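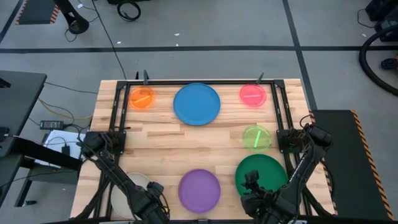
Subject: Re: [robotclub] Table layout for the plate task

Date: Jul 11, 2022
To: robotclub list

Replying to the whole list, as two people asked me the same thing off-list.

> The task sheet says "sort the tableware" and nothing else. Are we
> supposed to stack the plates, or put each stick in the dish of the
> same color, or both? Our group also can't tell if the big blue plate
> is part of the set or just a target. And can we move the dishes
> before the run starts? Last time the Hella group had a much easier
> layout than we did and it went on the same score sheet.

Both, but in separate runs. Run A is plates only. Run B is sticks only.

For Run A the plates are the blue, purple, dark green and cream ones. The blue one is the largest and stays where it is, at the back of the table. The other plates go on top of it in any order. A plate counts if it is resting flat when the arms are back at their start pose. If it is leaning on the rim of the one under it, it doesn't count.

For Run B the small see-through dishes are the orange, the pink and the green. Each has a stick of its own color in it at the start. Move every stick one dish over, clockwise as seen from the operator's side. You will need to park one stick on the table first, and that is allowed. Do not park it on a plate.

No, you can't move anything before the run. The start layout for both runs is the one at the top of this message. The green stick starts across the middle of its dish, pointing away from you, and the pink one lies nearly sideways. Please set those angles with care. A stick turned the other way is a different grasp, and that was most of the trouble in March.

On the Hella layout: fair point. Their dishes were bunched in the middle and neither arm had to reach far. I have taken those runs off the sheet and they will repeat them. The Trukine group's runs stand.

Some practical things while I'm writing.

The low plates are the hard part for everybody. With the arms folded in at the start, the cream plate is mostly under the left arm and the right gripper is over the dark green one, so your first motion has to be up. If you command a sideways move first you will drag the plate. Add a lift to your start script and test it at low speed.

Time limit is 182 seconds per run, same as before. Each group gets five runs of A and five of B. Put down every run, including the bad ones. The log from last term has 33 entries and the notes column is blank on most of them, so I can't use it for much. One line is enough: which arm, which object, what went wrong.

Keep feet and bags inside your own tape lines. There are cables on the floor on the left side of the table, between the legs and the bench. Walk around the other way if you need to get to the back. If a plug comes out, stop the run and log it as a restart - don't push it back in with the arms live.

The Iwasaki group asked if they can use one arm only. Yes for Run B. For Run A I would like to see both, even if the second arm only steadies the plate.

Slots are 20 minutes including setup. Jullance goes first, then Trukine, Iwasaki and Hella. If you want to swap, work it out between yourselves and post it here so the others know.

I still need a final code version from two of the groups before we start. Reply to this thread with the commit and nothing else, please.

- club coordinator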